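Fikelthorpe Makers Board > Flags, Banners & Props > Stick flags: cloth keeps bunching up

hemline_hattie
I'm making stick flags for the Clamgate parade. Plain green cotton, flat wooden sticks, cloth glued on along one side. The fabric won't hang as a panel. It collapses into vertical folds next to the wood and you can't see the shape. The order is for 500, so I'd like to fix the design before I cut the rest. Has anyone solved this without a wire in the top edge?

dowel_and_out
What weight is the cloth? Anything light will fold under its own weight once the stick is upright. There is no support along the top, so the free corner drops and the rest follows it. A crossbar is the standard fix.

hemline_hattie
It's medium weight. I don't have a number for it. A crossbar doubles the wood and I have to carry these in two boxes.

gusset77
Disagree on the crossbar. Flags on a single stick are supposed to drape. The wood is the only straight line you get. Compare a green one on a flat stick:

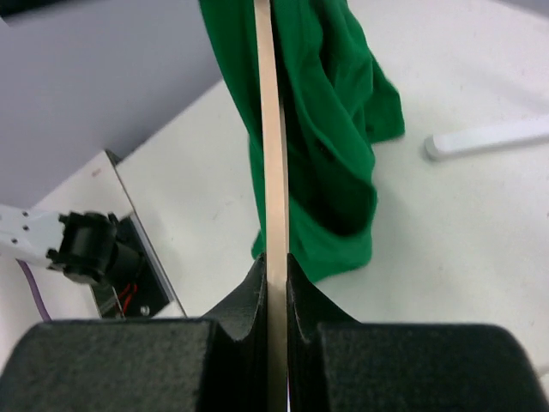

Jurncombe Banner and Bunting Club

The cloth is bunched beside the stick and there's a deep fold low down, but the green reads fine against a pale background. At parade distance people see color, then movement. I would leave it alone.

dowel_and_out
It reads as green cloth. It doesn't read as a flag with a shape, and shape was the original question. There's a squared corner sticking out to the right and the rest is folds. If there were lettering on it you'd lose most of it.

hemline_hattie
No lettering on mine.

gusset77
Then you have no problem.

lewis_street_sewing
Two things to check before adding hardware.

1. Grain. Cut with the straight grain running parallel to the stick. If the panel is off grain, it twists as it hangs and the folds get worse toward the bottom.

2. Starch. Spray both sides, press, let it cool flat. Do this before attaching it to the wood. A starched panel will hold its top corner out for an afternoon if it stays dry.

I did 2,000 small pennants this way for the Lewis Street fair. Starch cost less than wire and nothing poked through.

dowel_and_out
Starch fails in damp air. Clamgate is on the water. I've had starched cotton go limp before the first band passed.

lewis_street_sewing
Fair. Fusible interfacing, then, in a strip along the top edge only. One inch wide is enough. It adds a pressing step but survives humidity.

hemline_hattie
Would interfacing show through on a solid green?

lewis_street_sewing
On medium weight, no. On thin cotton you get a lighter band. Test a scrap and hold it up to a window.

gusset77
Also look at your stick. A flat one gives you a wide face to glue to, and a round dowel doesn't. Sand the edges first. Rough edges snag the weave, and the snag starts a fold that never presses out.

hemline_hattie
Mine are flat, edges unsanded. I made 19 test pieces last night: some with starch, some with the interfacing strip, the rest plain. The interfacing ones hold the corner. The starched ones look better but I believe the comment about damp air. Going with interfacing.

dowel_and_out
Still think a short crossbar would be stiffer. Post the weight per box when you have it.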